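# Brophy reunion show at Gundcombe, who's going?

**fretless_marnie** · 2018-10-31

You guys!! Brophy are playing Gundcombe in June. The full original lineup, and they're doing all of Salt Ledger front to back, then a second set of whatever they feel like. I have been waiting for this since I was in high school and I may have screamed in the break room at work.

Presale is for the mailing list, 50 bucks for the floor, and then the rest go up the following morning. The old Clullham Theater show had 700 people in it and I swear half the front row couldn't hear the keyboards, so a proper outdoor stage with a proper PA is going to be something else.

**tapehiss77**

In! Already texted my brother. Does anyone know if Giuliana Benavides is singing the high parts on "Paper Harbor" or if they're dropping the key like on the live EP? I love the live EP but that song needs to go UP at the end.

**dell_from_prarkcombe**

Going to be the grump for a second. I'm happy they're back, but I don't love the full-album thing. You always know what's coming next. The best Brophy show I ever saw was Prarkcombe, when they opened with a B-side and played 11 minutes of "Clay Bird" with the house lights still on. Can't do that if you're stuck to a track list.

**fretless_marnie**

> Can't do that if you're stuck to a track list.

But that's what the second set is for! And side two of Salt Ledger has barely ever been played live. "Wren Street" has been done twice, ever, that I can find. I'd pay the 50 for that one song and go home happy.

**kettle_drum**

Dell, I was at Prarkcombe too and the house lights were on by accident, lol. Great show though, no argument. Arsen Lysenko broke a stick in "Clay Bird" and just kept going with one and a maraca.

**dell_from_prarkcombe**

It was a shaker, and he dropped it, he didn't break it.

**kettle_drum**

It was a maraca and I will go to my grave on this.

**oona_b**

Hi all, floor or seats? I'm five foot one and I've been burned at Gundcombe before. The slope starts pretty far back, so if you're short the front of the seats is way better than the middle of the floor. Also bring food if they'll let you, the lines were terrible last time and I missed the whole opener for a plate of fries.

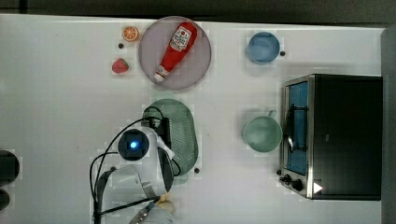
*strawberry, orange slice, ketchup on a plate*

Anyway I'm leaning seats, row F or G if I'm quick. Happy to split a parking pass with anyone coming from the Clullham side.

**tapehiss77**

Seats for an album like this? No way, I need to be jumping around for "Ledger Lines" with sweaty strangers. But I'm six two so I'll stand at the back and behave myself.

**fretless_marnie**

oona, I'll take you up on the parking! I'm ten minutes from Clullham. Sending you a message now.

Also for the vinyl people: the first pressing of Salt Ledger was 2835 copies and my cousin has one with the lyric insert still in it. I'm trying to talk her into bringing the insert so we can get it signed. She says it's not leaving the house. I'm working on her.

**dell_from_prarkcombe**

OK fine, I bought one. Floor. If they play "Clay Bird" in the second set I'll take back everything I said about the album thing, and if they don't I'm going to be unbearable in this thread until July.

**kettle_drum**

Got mine too, floor, left side by the drums. Bringing a maraca.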